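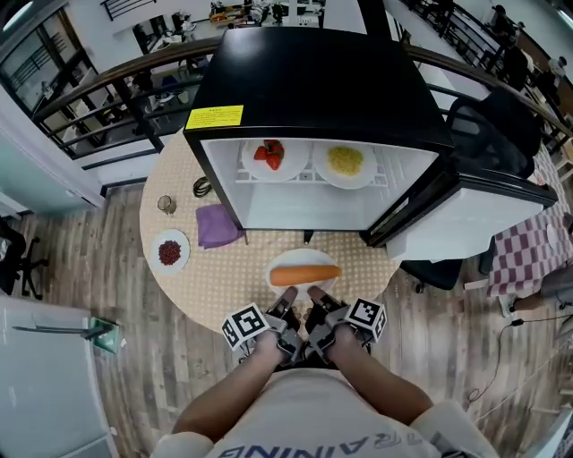 What does a Godico kitchen ventilation survey cover?
The survey covers the cooktop position, the duct route, the wall or roof outlet, and the supply of replacement air. It also records any appliance that shares the room and needs clearance of its own. A compact refrigerator, such as the black-and-white one with the wire shelf, is entered on the plan with its door fully open, as the swing can limit where a wall-mounted control or a low-level air inlet may go. Cabinets and fixed shelving are measured at the same visit.

How much airflow do I need?
For a standard range against a wall, we normally specify a hood rated at 300 cubic feet per minute. Gas ranges with high-output burners and all island hoods are calculated separately. Rated airflow is measured without ductwork attached. Installed airflow is lower and depends on duct length, duct diameter, and the number of elbows.

What did you measure on the Insaurralde test installation?
The hood was rated at 300 cubic feet per minute and delivered 283 with a short, straight run of rigid duct. We use this result as a reference only. A longer run will give a lower reading.

Which duct size do you install?
The default is 6-inch round, rigid galvanized steel. We do not reduce the diameter at any point between the hood collar and the outlet. Flexible duct is not used on kitchen exhaust. If your existing duct is smaller, the quote will show replacement as a separate line.

Can a recirculating hood be fitted instead?
Yes, where there is no practical route to the outside. A recirculating hood filters grease and some odor. It does not remove moisture or combustion products from the room. We do not fit recirculating hoods over gas ranges.

Do I need make-up air?
This depends on the hood rating, the fuel used by other appliances in the home, and your local code. If a furnace or water heater draws its combustion air from inside the house, a draft test is included in the survey. The test is carried out with the hood on its highest setting and all exterior doors and windows closed.

What is the difference between the Jornura and Birkadholm hoods?
Jornura is a wall-mounted canopy with a rear or top outlet. Birkadholm is an under-cabinet unit with a top outlet only. Both use the same blower and the same baffle filters. The Birkadholm is quieter on low speed, with a listed sound level of 46 decibels.

Who does the electrical work?
A licensed electrician on our crew. Hoods are hardwired to a dedicated junction box unless the manufacturer supplies a cord and plug. Work inside the main panel is quoted separately.

How should the filters be cleaned?
Remove the baffle filters and soak them in hot water with dish soap, then rinse and let them dry fully before refitting. Steel filters may go in a dishwasher. Charcoal filters in recirculating hoods cannot be washed and must be replaced.

Is the wall patched after the duct is installed?
We seal the opening around the duct, fit the exterior cap, and close any drywall we have cut. Taping and a first coat of compound are included. Sanding, painting, and tile repair are not.

Can the survey date be changed?
Yes. Call the office before the day of the visit. Surveys booked for March can be moved within the month if a slot is open.

Who do I contact with a technical question?
Ehab Abdel Hamid, ventilation design. Please have your quote number and the model number of your range ready.

Last updated February 24, 2020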